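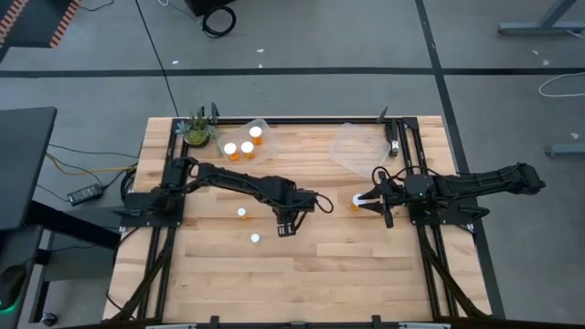
Speaker notes: Two Arms, One Table
Student project talk, spring robotics evening. 24 minutes plus questions.
Speakers: Randa Jaber (opening, task, results), Johannes Maluleke (hardware, software)

Slide 1. Title (Randa)
Say hello, say who we are. We are the two-arm team in the Ornavmont robotics club. Halfdan Arnardóttir is our advisor. Zerrin Altıntaş and Cengiz Başaran did most of the driving and are sitting in the second row. Ask them to wave.
Leave the table photo up while people find seats.

Slide 2. The task (Randa)
The job is sorting pill bottles. Bottles start in one clear tray or loose on the table. The arms have to pick them up one at a time and stand them in the other tray with the cap up.
We picked this because the bottles are cheap and all the same shape, and they roll. A bottle lying on its side is a different problem from one standing up. Say that slowly, it comes back on slide 6.
The bottles have no medicine in them. Somebody always asks.

Slide 3. The table (Johannes)
Butcher-block top, black aluminum extrusion all the way around, one arm mounted on each side so they face each other. Either arm can get to the middle.
The first version had both arms on the same side. They hit each other at the elbow. We moved one over in February and redid the cable runs.
Mention the extrusion. If you want to move something you loosen it, slide it and tighten it again. We have done this a lot.
The plant in the corner stays. It is Zerrin's. It gets moved before fast runs.

Slide 4. Grippers (Johannes)
Two parallel fingers on each arm. Go back to the table photo for this one. The left gripper is open with nothing in it, and the right one is closed on a bottle just over the wood.
Grip force took us three weeks. Too light and the bottle turns in the fingers when the wrist moves. Too hard and the servo heats up and shuts off.
Keep this short if we are behind.

Slide 5. How we teach it (Johannes)
A person drives the arms by hand through a run while we record. Then we train on the recordings. The recording software is called Gillateo, written by last year's team, and we kept the name.
We recorded 70 runs. Cengiz did the ones with the bottles standing and Zerrin did the ones with the bottles on their sides. Looking back, each of them should have done both. The model picked up two driving styles and you can tell which one it is copying.
Play clip 1. No sound. Talk over it.

Slide 6. What goes wrong (Randa)
Most of our trouble is with bottles lying down. The gripper comes in across the body and pushes the bottle instead of closing on it. After that the bottle is somewhere new and the arm goes back to where it was.
Second problem is the trays. They are clear plastic and light. If a finger catches the rim, the tray tips or slides. We tried tape under the trays. It held, but then we could not change the layout between runs, so the tape came off.
Third is cables. A loop at the wrist needs enough slack for the arm to reach, and the slack can catch on things. Johannes may want to add something here.
Play clip 2, the one where it drops the bottle. Pause before the reset.

Slide 7. Handing over (Randa)
Some bottles are too far for one arm to place well. We want the left arm to pick up and pass to the right one. It works when a person drives. It does not work yet when the model drives. Say this clearly, because the poster makes it sound finished.

Slide 8. What is next (Randa)
More runs, with every driver doing every layout. A camera lower down, so the fingers do not block the view at the moment of the grip. Then the handoff.
If we get it working by the end of term we will enter it at the Oltico student day.

Slide 9. Thanks
Halfdan, for the room key and for reading our code. The Kılıçarslan workshop, for cutting the extrusion. Everyone who drove.

Questions. Johannes takes motors and wiring. Randa takes training and data. If someone wants to try driving, send them to Cengiz after the talk.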